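Dollis grip drift fault

The Dollis grip drift fault (also "the drift", or in older notes fault 748) was a fault in the Dollis hand-held gripper set, made by Sovirier. Jaw position as logged by the gripper slowly moved away from where the fingers really were. First reported 2021-04-08 by Benjie Barredo, then running table tasks at the Aquino site. No injuries. A good deal of recorded work had to be thrown out.

Background

The Dollis set is a pair of grippers, one for each hand. A person does the task, the grippers log how far the jaws are open, and the record is later used to teach a robot arm. Aquino ran mostly tableware tasks: spoon, bowl, plate, tray.

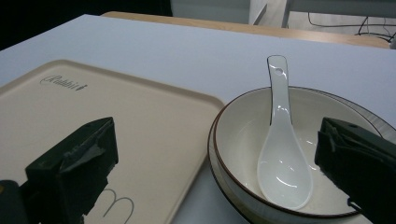
Spoons were where the trouble showed first. A thin glazed handle leaves little room for error, and an arm trained on drifted records would close too early or stop short. Bowls hid it. A bowl wall is thicker and the arm could be off by a bit and still get a hold.

The fault

Jaw zero was set once, at power-on. It was not checked again until the next power-on. As the sensor mount warmed up it shifted slightly, and the logged opening shifted with it. Short sessions were fine. Past 15 minutes the error could be found if you looked; past 50 it was plain. Nothing on the gripper warned the operator, and the status light stayed green thoughout.

Finger wrap made it worse. Tape that had creased or worn changed the closed position, so two grippers of the same set could drift by different amounts.

Discovery

Barredo blamed the arm at first. So did Sovirier. The arm's wrist was swapped, no change. Imelda Barredo then replayed the left and right gripper logs side by side and found that "fully closed" meant a different number at the end of a session than at the start.
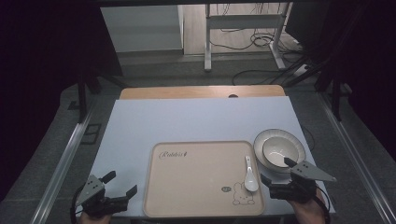 Crisanto Bautista repeated the test with a steel block between the fingers, same result on every set at the site. Report went to Sovirier the same week. A reply came in August.

Effects

Aquino withdrew 2,000 recordings. Some were later recovered by working back from known closed points, a method written up by Ekrem Yalçınkaya. Spoon tasks were mostly redone from scratch. The Wondura arm trained on the early set cracked several bowls before it was stopped, see Wondura trials.

Fix

Firmware update: operator closes both jaws fully before each recording and zero is taken again. Later sets have a stiffer sensor mount. Florante Rivera's checklist, still in use at Aquino, adds a tape check and a re-zero after any brek.

See also

Wondura trials
Sensor drift
Gripper calibration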